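Skarndale Open Workshop

The Skarndale Open Workshop is a public demonstration of robotic assembly held each December at the Kalano technical center in Skarndale. Visitors watch robot arms handle the parts of a desktop computer and may put questions to the engineers on duty. The event is organized by the Dalisay Institute, which uses the center for training and applied research during the rest of the year. Admission is free, but places must be reserved.

Background

The workshop grew out of a private visit arranged for teachers from local schools. Paora Tomoana, then head of outreach at the institute, asked that the laboratory be kept running during the visit so that guests could see ordinary work in progress. The response led the institute to open the laboratory to the general public the following year. Attendance is limited to 200 people, admitted in groups of 13 so that each visitor has a clear view of the work table.

The first public session dealt with packing and sorting. Computer assembly was introduced later at the suggestion of Dindo Enriquez, the engineer who now directs the demonstration. He argued that most visitors had used a desktop computer but few had seen the inside of one, and that the small parts would show how closely an arm must be guided. The work is known within the institute as the Nititz task, after the training room in which it was first tried.

Demonstration

The demonstration takes place at a slatted metal table. An open computer case is laid on its side, and the parts to be handled are set out next to it in a gray tray. The tray has shaped holders for the processor, the memory modules and other components - an arrangement intended to give each part a known starting position. The arm carries a two-finger gripper.

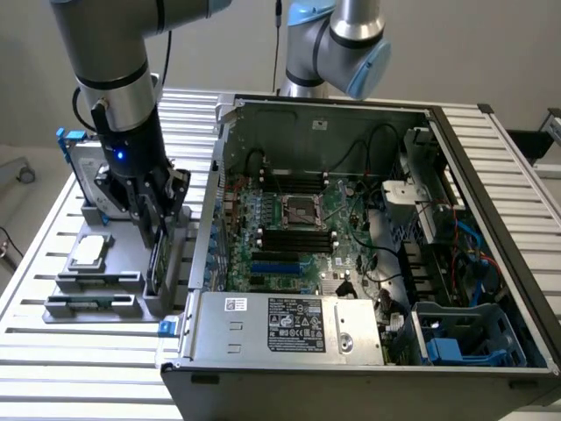
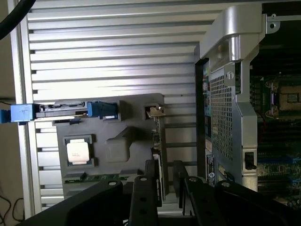 The parts tray and open computer case, with the processor socket empty in both views.

Each session has 4 stages. An engineer first explains the layout of the table and names the parts in the tray. The arm is then moved through its approach to the tray at reduced speed, after which the handling of a part is attempted at working speed. The final stage is set aside for questions. Failed attempts are not hidden from the public, and staff are instructed to explain the cause of an error before starting again.

Narrow parts receive the most attention in the spoken commentary. A memory module must be held squarely and pressed evenly into its slot, while a processor has to be lowered flat into its socket. Engineers use these two cases to explain the difference between reaching a position and applying a controlled force. Visitors remain behind a marked line while the arms are powered.

Visitor program

The open day begins at 10 a.m. and runs until 3 p.m., with a break at midday. Groups waiting for the main demonstration are shown to a side room where parts from retired computers may be handled under supervision. Printed notes are provided in large type on request. School groups may apply for a separate morning visit, which follows the same order but allows more time for questions.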